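Equipment Review: Stekeck River Stage Alert Receiver

Prepared for the Arkside Flood Preparedness Office
6 January 2026

The Arkside Flood Preparedness Office reviews warning equipment before recommending it to residents of the lower river district. This review covers the Stekeck River Stage Alert Receiver, a tabletop unit that sounds an alarm when water at a chosen gauge passes a set level. It replaces the office's earlier notes on the same manufacturer's weather radio, which is no longer sold.

Two receivers were purchased at the regular retail price of $263 each. The manufacturer did not supply equipment and did not see this review before publication. One unit was placed in the office's front room on Levee Street. The other was placed in a private home in the Prondatham neighborhood, where cell service is unreliable and several streets were closed by high water last winter. Both units were in use for eight weeks.

Purpose of the unit

The receiver is intended for households that need more notice than a general storm warning provides. A county-wide warning may cover places that will see nothing worse than wet pavement. Residents on low ground need to know what the river is doing at the gauge nearest to them, and they need to know it at night, when phones are often silenced. The Stekeck unit takes gauge readings over a home internet connection and, when that connection fails, over a radio link to the local relay network. It does not forecast.

Setup

Setup took less than an hour at both locations. The user chooses a gauge from a printed list, enters its number on the front keypad, and sets two levels: a watch level, which produces a soft chime, and an alarm level, which produces a continuous tone and a flashing light. The keypad is large and the display can be read from across a room. The printed guide is clear on gauge selection but weak on choosing levels. It suggests that users consult local records and leaves the matter there. Residents who do not know the stage at which their street floods should call the office before setting the unit.

The wall bracket sold with the receiver is adequate. Two screws are supplied, and neither was long enough for the plaster wall in the Prondatham home.

A companion program for desktop computers is included at no added cost. It keeps a log of readings and can print a chart of river stage for any period in the log. The program ran without trouble on the office's older desktop machines, and the charts were used at two public meetings.
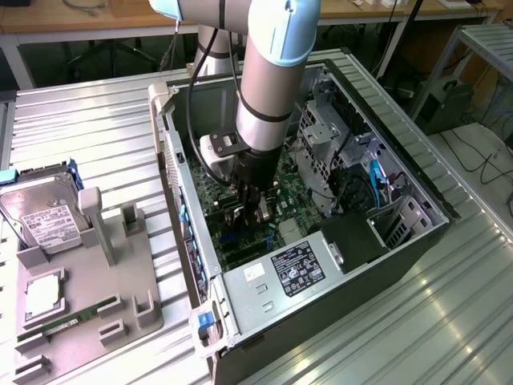

An open desktop computer tower with its motherboard exposed.

Performance during the test period

The river rose above the watch level three times while the units were in service and above the alarm level once. In each case both receivers responded. Readings on the display were compared with those posted on the gauge's public page and matched it throughout, apart from one morning when the public page itself was not updating.

The alarm is loud. At full volume it could be heard in every room of the Prondatham house with the doors closed, and the household reported that it woke two adults and a child during the one overnight alarm. Volume can be reduced but cannot be turned off for the alarm level, a choice the office supports.

The radio link was tested by unplugging the internet connection at the office for a full day. The receiver changed over within a few minutes and showed a small tower symbol. Readings arrived less often by radio. Users should understand that the displayed stage may be somewhat behind the river when the symbol is lit, and should leave early if the water is rising quickly.

Battery operation

The receiver runs on household current with a rechargeable battery as backup. Stekeck states a battery life of 70 hours. In the office's test, with the display dimmed and no alarms, the unit ran for slightly less than that. With the display at full brightness the time was much shorter – the battery was exhausted on the second day. The dim setting is not the factory setting. Owners should change it when the unit is first installed.

Comparison with the Ccori receiver

Many residents already own the Ccori storm receiver, which costs less and can be found in most hardware stores. The Ccori is a sound product for general weather warnings and takes ordinary batteries, a real advantage in a long outage. It does not report river stage. Households on high ground have little reason to replace it. Households inside the mapped evacuation zones would be better served by the Stekeck unit, and those that can afford it may wish to keep both.

Concerns

The office noted the following points during the test:

The gauge list is printed and will go out of date. New gauges can be added only through the desktop program.

The power cord is short, and the plug does not lock. The office unit was unplugged by accident during cleaning and ran on battery overnight before the low-battery light was noticed.

Spoken announcements are in English only. Sadao Onishi, who coordinates language services for the office, has asked the manufacturer to add other languages and received a reply stating that the request is under study.

Recommendation

The office recommends the Stekeck River Stage Alert Receiver for homes, schools and care facilities in evacuation zones A and B. It is not recommended as the only source of warning. Residents should remain enrolled in the telephone alert system and should follow evacuation orders whether or not the receiver has sounded.

A limited number of units will be available for loan beginning in February. Applications may be picked up at the Levee Street office during business hours. Priority will be given to households with a member who cannot leave without assistance.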